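Tischauflage (bedruckt)

Als bedruckte Tischauflage bezeichnet man eine textile Abdeckung für Tische, deren Oberseite ein durchgehendes Bildmotiv trägt. Sie unterscheidet sich von der klassischen Tischdecke durch den knapperen Zuschnitt. Während eine Decke an den Seiten überhängt, schließt die Auflage meist mit der Tischkante ab oder bleibt etwas dahinter zurück. Im Handel werden auch die Bezeichnungen Motivmatte, Tischtuch mit Bilddruck und Bildauflage verwendet, ohne dass die Begriffe sauber getrennt wären.

Herkunft

Vorläufer sind die handbedruckten Leinendecken des 18. Jahrhunderts. In einem Inventar des Gutshauses Bamska aus dem Jahr 1744 ist ein »gemaltes Tuch für den kleinen Tisch« verzeichnet, das nach dem Eintrag nur zum Kartenspiel aufgelegt wurde. Ob es bedruckt oder tatsächlich bemalt war, lässt sich aus der Quelle nicht klären. Spätere Stücke aus demselben Haushalt tragen Modeldrucke mit Blütenranken, deren Ansätze an den Ecken deutlich gegeneinander verschoben sind.

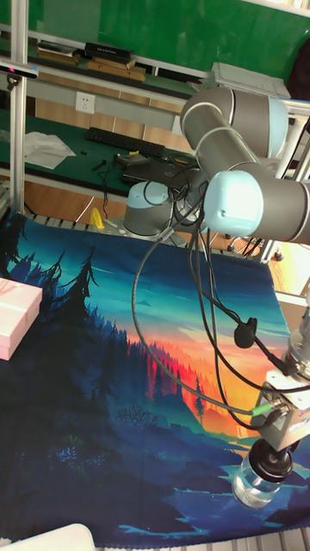

Mit dem Walzendruck wurde es möglich, lange Bahnen mit gleichbleibendem Rapport herzustellen. Für Einzelbilder war das Verfahren weniger geeignet, denn das Motiv durfte nicht größer sein als der Umfang der Walze. Größere Bilder entstanden deshalb lange im Siebdruck. Die Weberei Aitken führte in ihrem Musterbuch eine Jagdszene, für die 11 Schablonen nötig waren, jede für einen eigenen Farbton. Solche Auflagen waren teuer und wurden überwiegend als Geschenkartikel verkauft.

Heute überwiegt der digitale Textildruck. Bei Polyester wird das Bild häufig zunächst auf Papier gedruckt und dann unter Hitze auf das Gewebe übertragen (Sublimationsdruck). Auf Baumwolle und Leinen kommen Reaktiv- oder Pigmentfarben zum Einsatz, die anschließend gedämpft beziehungsweise durch Hitze fixiert werden.

Motive

Die Motive folgen weitgehend dem, was auch auf Wandbehängen, Kalendern und Puzzles angeboten wird. Das Archiv der Druckerei Medo umfasst 3946 Entwürfe. Am stärksten vertreten sind darin Landschaften, gefolgt von Blumen und Stadtansichten; Tiere spielen vor allem bei Auflagen für Kinderzimmer eine Rolle.
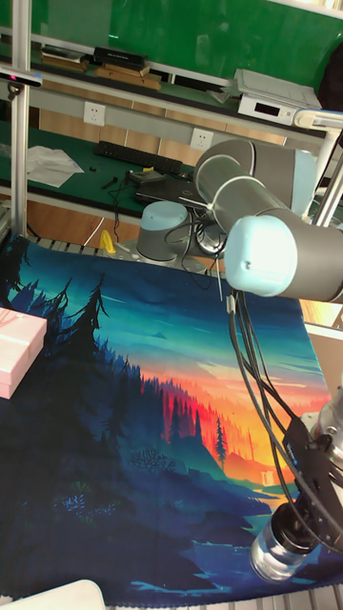 Landschaften werden bevorzugt, weil sie sich ohne großen Verlust beschneiden lassen und auf Tischen verschiedener Größe verwendbar sind. Üblich ist ein Aufbau mit hellem Himmel, dunklem Rand und einer Wasserfläche. Ein typisches Beispiel ist der Nadelwald bei Sonnenuntergang: links dunkle Silhouetten in Marineblau und Petrol, dazu ein Himmel, der von Türkis in Orange und Gelb übergeht, und rechts unten ein gewundener, blassblauer Fluss. Druckereien schätzen solche Entwürfe auch aus technischen Gründen, da kleine Abweichungen im Farbverlauf kaum auffallen. Gesichter und Schriftzüge sind heikler - schon ein leichter Verzug des Gewebes wird dort sichtbar.

Ein besonderes Problem ist die Ausrichtung. Ein Landschaftsbild hat ein Oben und ein Unten, ein Tisch wird dagegen von mehreren Seiten benutzt. Manche Hersteller spiegeln das Motiv an der Mittelachse, was bei Himmelsflächen gut gelingt, bei Gebäuden aber unruhig wirkt. Unter der Bezeichnung »Lonbridge-Legung« sind Auflagen bekannt, deren Bild von allen vier Kanten zur Mitte hin aufgebaut ist.

Material und Verarbeitung

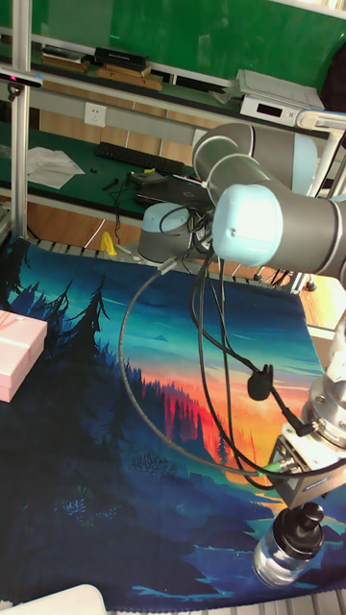 Henrike Vollstedt

Verwendet werden Polyester, Baumwolle, Leinen und Mischgewebe. Polyester nimmt den Sublimationsdruck gut an und knittert wenig, liegt auf glatten Platten aber oft unruhig. Baumwolle ist schwerer und fällt gleichmäßiger, kann jedoch beim ersten Waschen einlaufen. Ein Teil der Ware hat eine rutschhemmende Rückseite aus punktförmig aufgetragenem Kunststoff.

Der Rand wird gesäumt, gekettelt oder heiß geschnitten. Einfach abgeschnittene Gewebekanten fransen im Gebrauch aus, besonders dort, wo der Stoff an einer Kante reibt.

Pflege

Sublimationsdrucke gelten als waschbeständig, Pigmentdrucke verlieren mit der Zeit an Tiefe. Gebügelt wird von links bei niedriger Temperatur. Auflagen mit Kunststoffnoppen dürfen in der Regel nicht in den Trockner. Für die Lagerung empfiehlt sich das Aufrollen mit der Bildseite nach außen, da Falzlinien in dunklen Farbflächen lange sichtbar bleiben.

Siehe auch: Tischläufer, Wachstuch, Textildruck, Modeldruck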